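Plinora Tray Notes, data card

Summary

Plinora is a small collection of notes and pictures about sorting flat items on a table: trays, cases, frames and the things which lie inside them. It was prepared for people who write packing instructions and need ordinary material to practise with.

Contents

The collection has 26 entries. Each entry has a short text file and at least one picture. The texts use everyday names for things, so "tray" is any low object with a raised rim, and "case" is any object which holds another one closely. Where the writer was not certain what an object is, the field "name" stays general and the field "sure" says no.

Known limits

Most items are black and most tables are white. Shiny surfaces are difficult to name from a picture only. Please do not use the entries for measuring.

Sample entry

name: tray, black, raised rim
inside: one long narrow strip, light colour
position: at an angle on the table
beside it: black rectangular object with dark glossy centre
sure: no

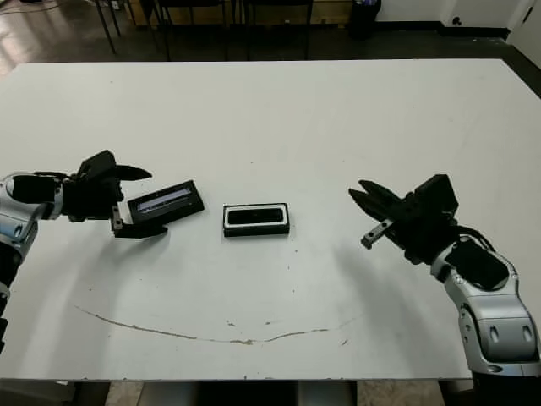

Irfan Paracha wrote to us that the field "inside" should allow more than one item, as a packer often puts a strip and a card in the same tray. We will change this in version 3.

Changes

Version 2, 2020-08-29: spelling corrected, field "sure" added.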